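The Sunday Bus to Pilden

My aunt kept the tea room at Pilden for 49 years, and in all that time she never once cut a cake before the bus was in. She liked to hear it change gear on the hill by Hutchins the baker's - then, and only then, would she reach for the knife.

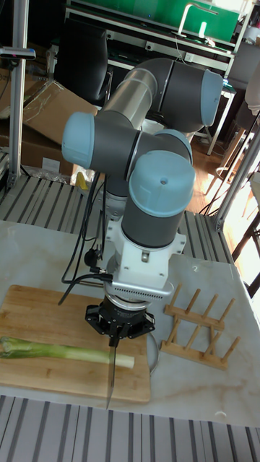
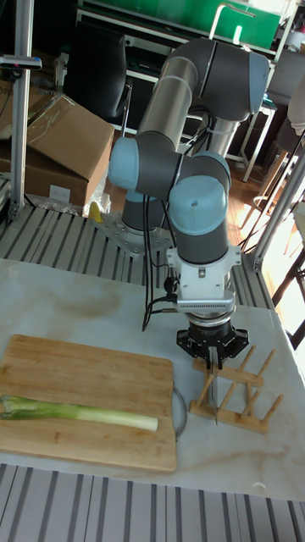
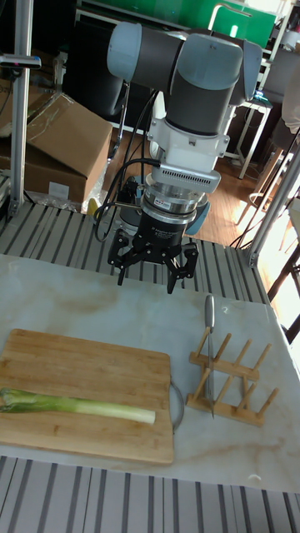
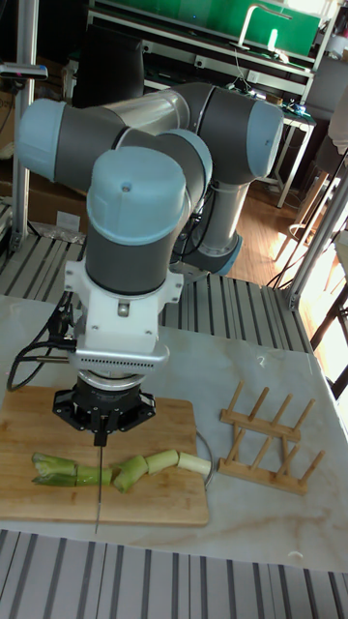
The bus came over from Lindel at 15 minutes past three, or it was meant to, and on the Sunday I am thinking of it didn't come at all. I was nine, and had been put in charge of the saucers, and I stood at the window in my good cardigan watching the rain go sideways across the green. Behind me my aunt had everything laid ready. Her table was the pale sort with a marble pattern to it, like the white one in the pictures, grey veins and all, and I used to trace the lines with a finger and pretend they were rivers, and that the seed cake was a great brown mountain where they all began.

"They'll be stuck at the ford," she said at last, and took off her apron, and put it on again. Then she did a thing I had never seen her do. She wrapped the whole cake in a clean cloth, filled two flasks, and handed me her second-best umbrella.

We walked the lane with the water coming in over my shoes, my aunt talking all the way about a dance she'd been to as a girl - I think to keep me from noticing how far it was. And there was the bus, tilted a little on the verge, its windows steamed up, and more than one face turned towards us.

The driver opened the door and looked at the bundle in her arms.

"Is that the seed cake?" he said.

"It is," said my aunt, climbing the step, "and you're late for it. Move your coat."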